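Register Diary, Consumer Electronics and Novelties
Saturday

The morning was given over to the Sezer bequest, which reached the Registry on time and in better order than the correspondence had led us to expect. The principal item is the Zumura travel alarm, a folding digital clock in cream plastic with a hinged lid styled after a portable typewriter. The colour has held well, apart from the usual yellowing at the hinge. The donor's covering letter describes it as the first model to carry the two-button snooze. This claim is to be treated with caution until the patent file has been consulted.

The clock was entered under the provisional number 2100. Malathi Kaimal checked the battery compartment and recorded light corrosion on the negative contact. Cells are not to be fitted for display. The Registry's practice on this point is long standing, and I see no grounds to vary it for a single item, however much the exhibitions office would like to hear the alarm.

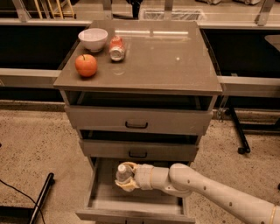
The alarm tone is in any case documented. The bequest includes a cassette recorded by the donor, labelled in pencil, on which the tone is said to be heard in full, followed by the hourly chime. It has been sent for transfer. I have asked that the label be transcribed exactly, including the spelling of "cresendo".

At 11 the acquisitions group considered the Grirska wristwatch with the built-in calculator. We already hold one in black. The example now offered is in the silver finish, with its original box and a leaflet in three languages, and the vendor asks a price I would call optimistic. Gangadharan Rao argued in favour on the strength of the leaflet alone, our own copy having lost its centre pages. I argued that a leaflet may be borrowed and scanned. The matter was deferred to November, with a request that the vendor be asked for a photograph of the clasp, as later replacement clasps are common on this model and affect both value and description.
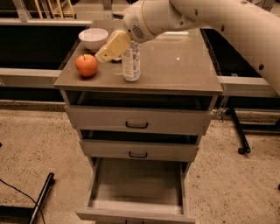

Photograph: Sreekumar Nair

Before lunch I returned to the wording of the gallery labels, which remain too long. The label for the Cliltura pocket television runs to four paragraphs and does not mention, until the last, that the object is a television. I have redrafted it to open with the name, the year range and the screen size in inches and centimetres. The paragraph on the maker's later venture into electric toothbrushes has been removed to the catalogue, where it may be read by those who want it.

A further difficulty concerns the word "gadget". The style guide permits it only in quotation. Visitors use it freely, as do the donors, and the present rule obliges us to write "small personal electronic device" on labels where space is already short. I have recommended that the rule be relaxed for wall text and kept for the catalogue. The draft was circulated to colleagues at midday.
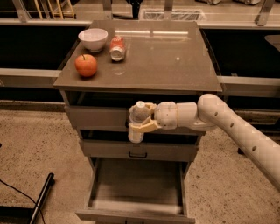

Walid Issa replied within the hour that he would go further and allow the word throughout, catalogue included, on the ground that the makers themselves had printed it on their packaging and that an institution should not be more delicate than its sources. He added that "novelty" was the term to be watched, as it invites the reader to think a thing did not work. I found the second point persuasive and have carried it into the draft. The first will need discussion.

The afternoon went to the strap survey. Of the 14 watches examined, 2 require new storage mounts, the resin having begun to mark the foam. Both are of the same make and were kept tightly buckled. All straps in that drawer of the store are now to lie open and flat, with acid-free tissue between them. Ilango Poduval will amend the handling sheet accordingly and replace the copy pinned inside the store door, which still gives the former humidity range.

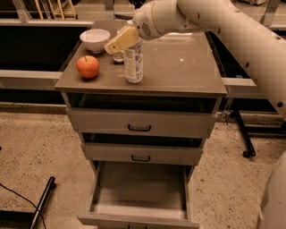 Bowl, apple and can on the cabinet top.

Correspondence closed at five. One letter is outstanding, from a member of the public who owns a Zumura of the same pattern with a green lid and asks whether we should like to see it. We should. I have written to say so, and to ask that it be posted without its battery.

Carried forward: patent file, clasp photograph, revised label for the Cliltura.

Contact the Registry | © The Registry, all rights reserved | Back to top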